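Home | Tickets | Knowledge Base | Status | Sign in
Print this page | E-mail this page

Tariff schedule import: country bloc totals wrong after the May rule set
Opened 4/9/26 by Nouri support desk

Product: Nouri Trade Monitor, policy desk edition
Customer: Stesska (newsletter on trade and foreign policy)
Severity: 2

Reported problem

Customer publishes a weekly table of announced import duties by bloc: G7, EU, Mercosur, ASEAN. After loading the draft rule set that takes effect in May, the G7 and EU columns no longer reconcile. Germany, France and Italy are counted once under G7 and again under EU, and the "all partners" line adds both. The published table overstated the number of affected tariff lines by 700. The customer has pulled the table and posted a correction.

Steps to reproduce

1. Open Sources, then Rule sets, and select the May draft.
2. Run Import with "merge blocs" checked.
3. Open Reports, Partners by bloc.
4. Compare the "all partners" line with the distinct line count in the raw export.

Reproduced on our side on the first attempt. With "merge blocs" unchecked the total is correct, but the EU row is blank.

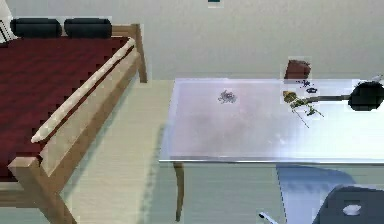
Log, first pass. The import reads membership from the bloc table. Until the last update that table had one row per country with a primary bloc. The new version allows several blocs per country, and the report query still does a plain join. Any country in two blocs comes back twice. The UK, Canada and Japan are unaffected by the EU overlap and their figures match the source.

Customer asked whether the retaliatory measures list has the same fault. Checked: it does not. That list is keyed by the government imposing the measure, and EU measures are stored under the EU as a single customs authority.

Second pass. Tried the Skudetti connector in place of the built-in importer. Same total, so the fault is in the report and the importer can be left alone. The connector did show a second problem. The raw file has around 3000 rows, and 93 of them carry an empty effective date. These are measures announced by a head of government with no published legal text. The report treats an empty date as "in force". The customer's editors want announced and enacted measures kept apart, and so does our own field guide.

Workaround sent to customer

- Uncheck "merge blocs".
- Fill the EU row from Reports, Customs unions.
- Filter on effective date "is not empty" before export.
- Do not edit the bloc table by hand. The nightly sync will overwrite it.
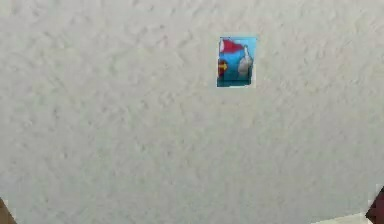
Fig. 2. Small portrait-format picture on a textured wall.

Customer confirms the totals now agree with their manual tally, apart from 20 lines under Mercosur. Those turned out to be quota rates entered as duties by the customer's previous tool, Nonis. Advised re-entering them as quotas. Not a product fault.

Fix

Report query changed to count distinct tariff lines in the "all partners" row. Bloc rows will still overlap, and a footnote under the table will say so. Empty effective dates go to a new status, "announced". Both changes are in the next maintenance build.

Status: pending customer verification. Ticket stays open until the May table has been generated once with the new build.

Back to tickets | Previous | Next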